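How Does a Search Engine Find Stuff So Fast?
By Pirmin Gruber
4/17/19

My niece asked me this one at breakfast, and I got so excited I let my toast go cold. You type "why do cats purr," you hit the button, and bam, there's a whole list of pages. Did the computer just run out and read the entire internet? In less time than a sneeze?

Nope! It did its reading ahead of time.

Search engines use little programs called crawlers (some people call them spiders, but they have no legs, I promise). A crawler opens a web page, reads the words, and then looks for links. Links are like doors. It goes through one door, reads that page, finds more doors, and keeps going all day and all night.

Then comes my favorite part, the index. Grab a fat book about animals and flip to the back. See the list that says "otters, 14, 32, 105"? You don't have to read every page to find the otters – you just look them up. A search engine keeps a list like that for the web, only much, much bigger.

So when you type "otters," it checks its list. Easy! But now it has a new problem, because heaps of pages talk about otters. Which one goes on top?
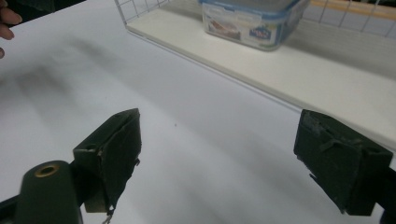
It has to make a good guess, and we call that ranking. Say I write a page about otters and 50 other websites link to it. That's a bit like 50 kids telling you a book is great. The search engine also looks at your words. If you type "baby otters," a page all about otter pups should beat a page that says "otter" once and then talks about boats.

Sometimes it guesses wrong. I once looked up "Thaler" because I wanted to read about the old silver coin, and I got a bunch of people with that last name! I added the word "coin" and tried again – much better.

Try it yourself with a grown-up nearby. Search for "bat," then search for "bat cave animal," and see how your list changes.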